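Cloth notebook, Otberg bench
Saturday, started 9:40

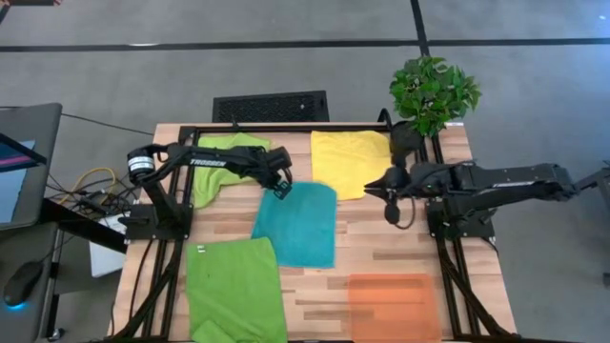 Five cloths on the butcher block. Teal in the middle, yellow at the top, lime still crumpled, green and the thin orange one nearer the front.

Purpose of the day: settle on a folding order for the small squares and decide which cloths stay in the set. Lev Kravchuk wants the list by Monday so he can reorder from Drurkance before the price goes up.

Notes by cloth.

Yellow. Lies flat with very little help. The lower edge stays a bit wavy whatever I do, even after pressing it under the big Boström catalog through lunch. Folds in half and then in quarters and keeps its corners. Keep.

Teal. Same weight as yellow as far as I can feel. Tends to end up at a slight angle to the table, which makes the first fold come out skewed unless you square it up first. Squaring up takes longer than folding. Keep, but put it down last so there is space to turn it.

Lime. Bunches up and hangs on to old creases. I ironed it on low last week and they were back by the next morning. Lev thinks it has been washed too hot. Could go either way. I'd like to try one more wash at 40 before giving up on it.

Green. Larger than the others and wants more table than we have if all five are out together. The corner at lower left folds itself under or over when the cloth is laid down. The tag is a nuisance: small, white, and it makes a lump in the finished stack. Cut the tag off? Lev says leave it on until we have written down the wash instructions. Haven't done that yet.

Orange. Thin enough that the wood grain shows faintly through it. Lies flat. Once it is in quarters it slides off the stack if you bump the table. Put it on the bottom, under the yellow. I had it on top all morning and picked it up off the floor twice.

Folding order tried before lunch: green, lime, teal, yellow, orange. Stack leaned.
After lunch: orange first, then yellow, teal, lime, with green folded once more than the rest and kept to one side. Much better. Green doesn't belong in the same pile at all.

Table surface. The bare wood is fine for the heavier cloths. I wiped it with a damp rag at 11 and then had to wait for it to dry, so do that the evening before. No oil on the top until we are finished with fabric. The last lot of Nodska oil left marks on two white cloths in May and they never came clean.

Weights, from the kitchen scale, so don't lean on them: the full tub of spare cloths is about 2000 g with the lid on. The scale reads in steps that are too coarse for a single square. Would need a better one if anybody wants weights per cloth.

For the Drurkance order: more of the yellow and the teal. No more lime. One or two of the thin orange kind, same color if they have it. Ask whether the green comes in the smaller size and without a sewn tag.

To do
Wash lime, line dry, no iron
Copy the wash instructions off the green tag
Find the lid for the second tub
Give Lev the list

Stopped at 3:15. Cloths back in the tub, orange on the bottom.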